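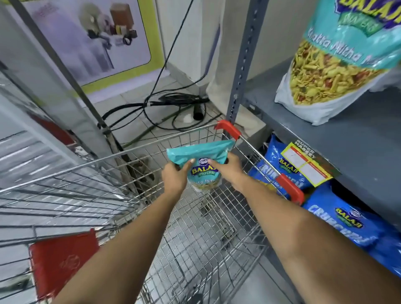

Trying Out Grippers on Snack Bags

Mieczysław Kaczorowski wrote in December to ask which gripper he should buy for the little arm in his workshop, as he'd like it to pick up bags of crisps and savoury mix. I've had a Nirkuler two-finger and a Balura suction cup on my own bench for a good while now, so pull up a chair and I'll tell you how I got on!

Watch your own hands first

Do pop to the shops before you spend a penny. With the Aloo Sev, it's both hands on the one pouch over the trolley, and the fingers go right across the logo. A bag like that has give in it, so I set the Nirkuler to close slowly and stop at force 2 (at 4 it crushed my sev to dust, and I was finding bits for days).

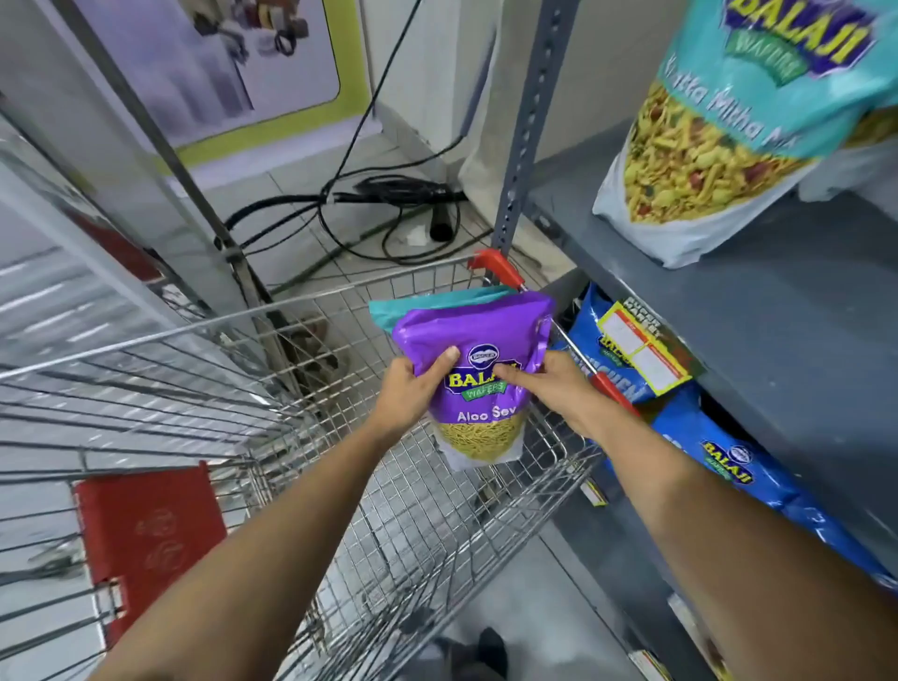
Mind the neighbours

Bags standing side by side are much harder than one alone on the bench. Look at the Khatta Mitha Mix: one hand in the gap between two pouches, the other holding the second one. My suction cup can't manage that, bless it, though it's lovely on flat packets. Carleen Te Moana swears by slim Vondráček fingertips for narrow gaps, and having borrowed hers I'm inclined to agree.

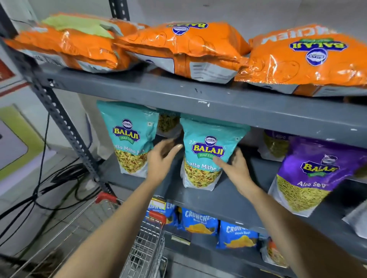
Looking after the fingertips

Wipe the rubber with a damp cloth after every session, and change the pads after 3,000 grips.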